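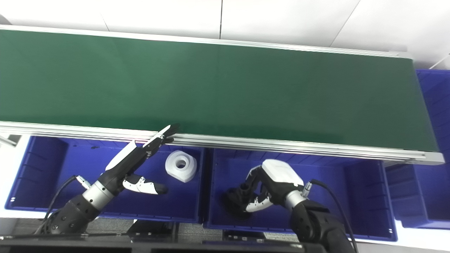 Belt, bins and a pair of hands – sorting day on the bench.

Home | Workshop Tips | Kitchen | Garden | Ask Us

Filed under: Workshop Tips, Robots & Gadgets

I've been swapping between the Dekano hands and the plain Plovetti gripper since January, and a few things have saved me a lot of swearing.

Start with one chunky part in the bin. I use a big white hex nut and only move on to screws once both hands can manage it. Test with the belt stopped and clear, too!

Leave slack in the wrist cables, then turn each wrist right round by hand before you power up (I pulled a connector out on a Friday night and lost the whole weekend).

Ribbed bins are lovely and stiff, but thin fingers catch on the ribs, so come in from above. The Plovetti minded this far less – it managed 193 picks before I had to step in, and the Dekano got to 54. For odd shapes I'd still take the fingers every time.

Wipe the fingertips before each run. A barely damp cloth does it.

Tags: grippers, bins, cable tidying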